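Singers and a drummer wanted – Watena, second album

Posted by Prindar in Calls, November
2 comments
35 shares

Quick one because we're already behind. Watena is making a second record and we need people. Mostly voices, one drummer, maybe a keys player if the right one turns up.

If you missed the first album – R&B, slow to mid tempo, lots of stacked harmony, not much guitar. Twelve songs written for this one, demos done for most of them. The lead vocals are taken, sorry. Everything else is open.

What we need:

Backing singers, all ranges, but really short on low voices. You should be able to hold a part with somebody singing a half step away from you. Reading music is nice, not required. We teach by ear most of the time anyway.

A drummer who can play quiet. Brushes, rim, pads, all good. Bring your own snare and cymbals, kit is in the room. Must be fine with a click.

Keys – see above. Somebody with a good left hand. Two or three songs only, so paid per song.

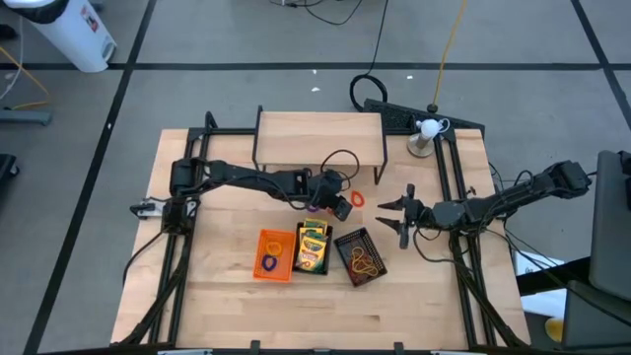
Tracking is at Cerkincombe, upstairs, the big room. Sessions run 11 am to 6 pm with a real lunch. There's parking behind the building but it fills up early, so share rides if you can. Elevator works. Load in thru the side door, the front one sticks.

Pay: flat fee per session, same for every singer, paid the week you sing. Travel money if you're coming from more than 29 miles out. Everyone gets a credit on the record and in the notes. If you write a part that stays in the song we'll talk about a share – in writing, before release, we got that wrong last time and had to fix it after.

The record comes out on Cropper, digital first and then a small vinyl run of 1267 copies. Odd number, long story, ask at lunch. There will probably be some shows after. Singers on the album get first call on those but your not signed up for anything by doing the sessions.

To apply send us 2 things:

One recording of you singing or playing, phone is fine, no effects please. Anything under three minutes. Not one of our songs.

A few lines on what you've done and which days you can't do. Kids' choir, church, wedding bands, bar gigs, all counts. No headshots.

Send it to the Prindar calls inbox with VOICE, DRUMS or KEYS in the subject line. If it doesnt have that it goes in the wrong pile and we find it in spring.

Must be 18 or over for the late sessions. Under 18 ok for daytime with a parent or guardian in the building.

We listen to everything. Replies by the end of the month, yes or no. If you tried out for the first album and didn't get in, please try again, the parts are different this time and so is half the band.

2 comments – log in to reply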